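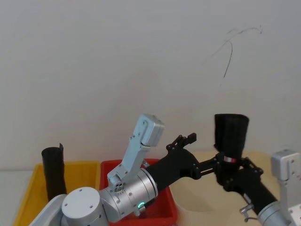 Llevo años oyendo que el orden es una cuestión de carácter, como si unos naciéramos con la escoba en la mano y otros con los calcetines debajo del sofá. Pues no me lo creo. Yo era de los segundos (mi madre todavía lo cuenta en las comidas) y hoy separo la basura con una disciplina que me asusta un poco a mí misma.

Lo que cambió fue mudarme a Drorberg. En mi edificio anterior, el contenedor de papel estaba a más de 300 pasos y cuesta arriba, y yo, que tengo unos principios estupendos hasta que llueve, acababa metiéndolo todo en la misma bolsa. Aquí los tengo al lado del portal. Mis ideas sobre el planeta son las mismas de antes, lo que se ha acortado es el paseo.

Por eso me enfado tanto con las campañas que nos riñen. En septiembre el ayuntamiento llenó las paradas de carteles con una niña triste mirando una botella, ¡una niña triste! Y mientras tanto, en la calle de mi hermana siguen con un único contenedor para 84 viviendas, siempre hasta arriba. Que le pidan conciencia a ella, que baja con el cartón y lo vuelve a subir.

## El color ayuda, pero no hace milagros

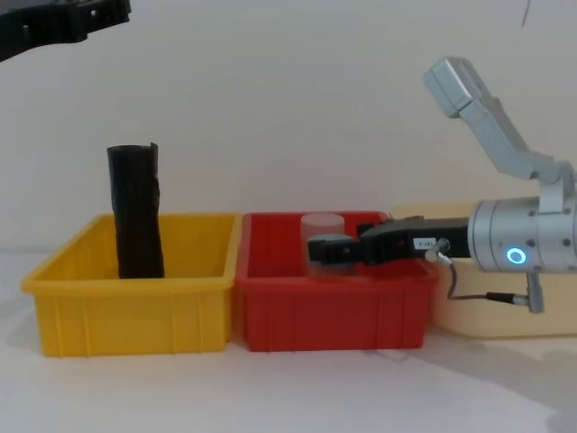 *Amarillo, rojo y crema, en fila sobre la mesa.*

Otra manía mía son los códigos de colores. Me encantan, de verdad, pero solo si alguien se ha molestado en ponerse de acuerdo. En la oficina de Bepari donde trabajé, el amarillo era para envases en una planta y para papel en la siguiente – y luego venían los correos indignados con la palabra «incívicos» en mayúsculas.

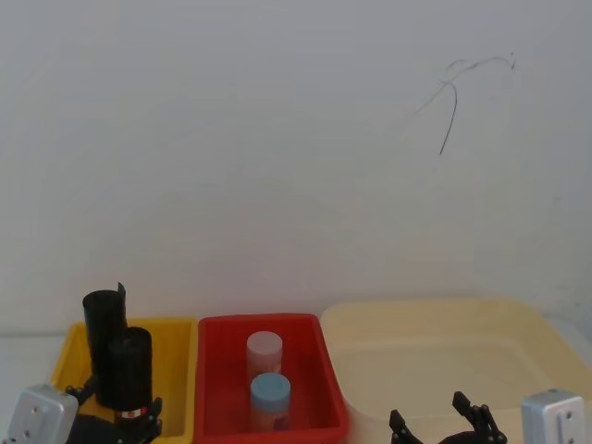 ## Menos sermones y más cubos

Yo gastaría el dinero de los carteles en cosas aburridas: más puntos de recogida, tapas que se abran sin tocarlas con la mano, un letrero claro donde se tira cada cosa. Y horarios humanos, por favor, que el punto limpio de aquí cierra a las 18 y hay gente que a esa hora sigue en el autobús.

Habrá quien no separe ni con el contenedor en el salón, claro que sí. A esos ya los perseguiremos luego. Primero me gustaría ver qué hace el resto cuando se lo ponemos fácil, empezando por la calle de mi hermana.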